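Kusberg: the restored print, and what the new transfer changes

The Ulteo will screen the restored version of Kusberg on Wed 13 August, in the main auditorium, with one interval.

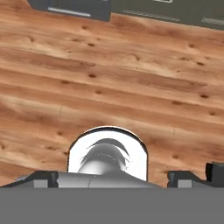

Gemma Pace wrote in after the July preview to ask why the night scenes now look greyer than they did on the old disc, and whether the lab had lifted the shadows by mistake.

The lab did lift them, on purpose. The disc was made from a projection print, which carries more contrast than the camera negative. Clarkell worked from the negative for all but reel 5, where the original had shrunk too far to pass through the scanner. That reel comes from a duplicate held by the Millet collection. Grain is coarser there and the blacks sit slightly higher. The grader matched the two sources at the reel change but left the difference in grain alone.

Of 1,820 shots in the restoration log, 1,582 needed only dust removal and a stability pass. Most of the rest had scratches on the emulsion side, which cannot be treated with a wet gate and were painted out by hand. Two short tears in the station sequence remain visible, each lasting a few frames. Repairing them would have meant inventing the detective's face from neighbouring frames, and Clarkell declined.

Sound is mono, taken from the optical track. The hiss has been reduced by less than on the disc, so the rain under the interrogation is audible again. Dialogue in the ferry scene is still hard to follow. It was recorded that way, and English subtitles run throughout.

The picture is shown at 1.37:1. The disc was cropped at top and bottom, which removed the ceilings from most of the hotel interiors, along with the lamp that the inspector looks up at before he makes the second telephone call. The plot is easier to follow with the lamp in view.

The opening titles are the original German cards. The export titles will be shown after the feature, without sound.

Members' booking is open at the box office. Returns go on sale at the door from 6 pm.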